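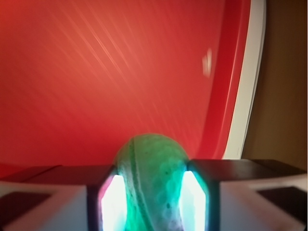
Clultum Wrist View 7
Wrist-mounted camera for collaborative grippers, with practice guide for safe and consistent handling

Product overview

The Clultum Wrist View 7 is a compact camera unit for parallel grippers on collaborative robot arms. It looks along the fingers towards the gripping point, so that the operator and the control software can both see the part at the moment it is held. The unit is supplied by Hellwig for use in test laboratories, training centres and light assembly.

Each unit is delivered with the Pisano practice guide, a printed and electronic document which sets out how a gripping task should be prepared, checked and recorded. The guide was edited by Friederike Kuhlmann and is used as the house standard at the Kudholm test site. It may be copied freely within the purchasing organisation.

Intended use

The unit is intended for the observation of light objects held between two fingers. It is a viewing aid. It must not be used as a safety device, and it does not replace guards, speed limits, force limits or the emergency stop. The operator of the complete robot system remains responsible for the risk assessment and for compliance with the rules in force at the place of use. The assessment shall cover the arm, the gripper, the fingers and the objects to be handled, taken together.

Good practice before operation

Gripping force should be set to the lowest value that holds the object securely through the whole movement. Where objects of different hardness are handled in one session, a separate force setting should be stored for each type.

Round objects require particular care. A ball should be gripped at its widest point, with both pads meeting it at the same height. The wrist view should show the ball centred between the fingers before the arm is raised. If it sits visibly to one side, the grip should be released and repeated. Curved trays and bowls should be fixed to the work surface – a container that can slide will give a different result at each attempt. The approach path should leave clearance between the fingers and the rim.

Good practice on lighting

Bright light close to the gripping point can colour the object and wash out nearby surfaces. On a golf ball or practice ball held between two lit pads, for instance, the surface may appear green or turquoise whatever its true colour. Colour checks should therefore not be made while an object is held between lit pads. Where colour forms part of an inspection, the object should be set down and viewed under the general lighting of the work area.

Glossy containers produce streaks of reflected light which move as the wrist turns. Exposure should be fixed before a series begins and left unchanged until it ends. The setting is entered on the record sheet.

Cleaning and inspection

Pads, lens cover and containers should be inspected at the start of each shift. Small specks on the inside of a tray can be mistaken for features of the part by image software, and should be wiped away with a dry, lint-free cloth. Solvents must not be used on the lens cover. A pad that is cut, lifting or unevenly worn shall be replaced together with its opposite number.

Records

The practice guide requires three entries for every series: the force setting, the exposure setting and the name of the person responsible. Dropped objects are recorded even where no damage has resulted. A series interrupted by an emergency stop is closed and started again under a new number.

At Kudholm, more than 812 series have been recorded on this basis. The record sheet was revised in October and now provides a separate line for changes of pad.

Scope of delivery

Camera unit with wrist bracket
Connecting cable, length 3 m
Spare lens cover
Lint-free cloth
Pisano practice guide with record sheets

Grippers, fingers and pads are not included. Brackets for other wrist patterns are available on request – please state the make and model of the arm when ordering.

Training and support

Hellwig offers an introductory course for operators and supervisors at the Kudholm site. Participants work through the practice guide at the robot and complete a record sheet under supervision. Enquiries about course places, replacement parts and earlier editions of the guide should be addressed to the Hellwig product office.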